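**Progress Report to the Olaniyan Fund**
Adult Spanish Literacy Program, Varnley Language Center
February 9, 2021
Submitted by Omolara Aliyu, Program Director

This report covers the second grant period, which opened in September. The program teaches reading and writing to adults who grew up speaking Spanish at home but received most of their schooling in English. Enrollment stands at 428 learners across the Varnley and Cuvia sites.

**Instruction**

Teaching in this period centered on verb forms in the past tenses. Most learners choose between the preterite and the imperfect correctly in speech. Their difficulty lies in writing, where *hablo* and *habló* are often spelled alike and forms such as *tuvo* and *tubo* are confused. Instructors therefore moved dictation to the start of each unit and introduced short personal narratives at the end. Learners submitted 3,040 written pieces, of which 682 were revised at least twice.
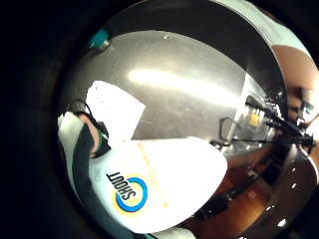

The second unit, on object pronouns, took two weeks longer than planned. Learners at Cuvia asked for additional practice with double pronouns (*se lo di*, *se las mandé*), and the instructors agreed to postpone the unit on the subjunctive. That unit is now under way at both sites.

**Materials**

The Potum workbook has been revised through Chapter 6. The new edition carries 503 exercises, with an answer key printed separately at the request of the Cuvia instructors. Chapters 7 and 8, on formal letters and connecting words, remain in draft. A proofreader has been engaged for both.

**Staffing and budget**

One instructor position at Cuvia was vacant for five weeks and has been filled. Savings from the vacancy were applied to printing, as permitted under the grant agreement. All other lines are within their approved amounts.

**Next period**

The Center will complete the subjunctive unit, deliver the final workbook chapters, and give the closing writing assessment at both sites. We request the Fund's approval to move the assessment back by three weeks to allow for the change in the unit schedule.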